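August 7, 2021
Efe Tamuno
4 min read

Organ room, second session on the Wragg positive before the September concerts. Continuing from the pitch survey. Blower on for forty minutes before the first reading, shutters closed, hall doors closed.

Wind pressure at the chest is steady with no keys down. With a full chord in both hands on 8' and 4' together it sags and recovers slowly, slower than I noted at the last tuning. Regulator spring looks fine. I suspect the leather on the inlet valve, which has gone stiff along the hinge side. Not replacing it before the concerts. Cleaned the seat and reset the valve travel, and the recovery is better but still audible on a held bass note if the right hand is busy. Told the choir side to expect it in the continuo for the slow chorales.

Stopped flute 8': 4 pipes off speech. Two were dust at the windway. One has a stopper that slips when the room warms up, repacked with thin leather, holds now. The last one (tenor F sharp) chiffs badly and then speaks an octave and a fifth up for a moment before settling. Closed the toe slightly, which helped the attack and cost some volume. It is now a shade weaker than its neighbors. Leave it. Voicing a single pipe up to match under time pressure is how the G next to it got the way it is.
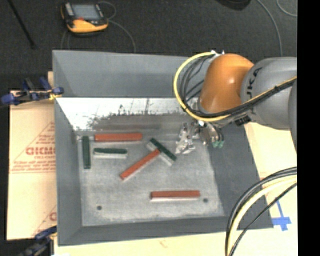

Temperament. The Clirnis ensemble want A at 415 and the choir has rehearsed at 440 with the upright, so the transposing keyboard goes over one position and stays there. Checked that the keyboard shifts without catching on the end block. It catches slightly at the treble end. Waxed the rail, no change, then eased the guide pin and it moves freely. Anyone shifting it back should lift a little at the right side.

Set the temperament from A on the 4' and worked through the circle by ear, then checked against the Zutell meter. Differences were all small except E flat, where the meter and I disagree. Rechecked with the blower off for ten minutes and on again and got the meter's figure the second time, so I had been listening to the neighboring pipe. Retuned. The thirds on F and C are quiet, E major is usable, A flat is not pleasant and does not need to be, as it only appears in passing in the second half.

Microphone check for the archive recording. Noise floor is dominated by the blower, with a hump at 273 Hz that I take to be case resonance. Moving the blower box off the platform and onto the felt pads removed most of it. There is a second, narrower peak near the top of the hum series that comes and goes with the hall ventilation. Asked for ventilation off during takes. Above 2,000 Hz it is clean apart from action noise, and the action noise is worse at the front row than at the conductor's position, so the Hirwood pair goes back behind the podium and higher.

Reverb with the hall empty is longer than I would like for the fast choruses. It will come down with an audience. No measurement with people in, so no figure here.

Open items:
Inlet valve leather, order after the concerts.
Tenor F sharp, revoice along with the G.
Log sheet is full at entry 173, start a new one and copy the spring settings across.
Recheck E flat after the piano movers have been through.
Spare stopper leather is down to one strip.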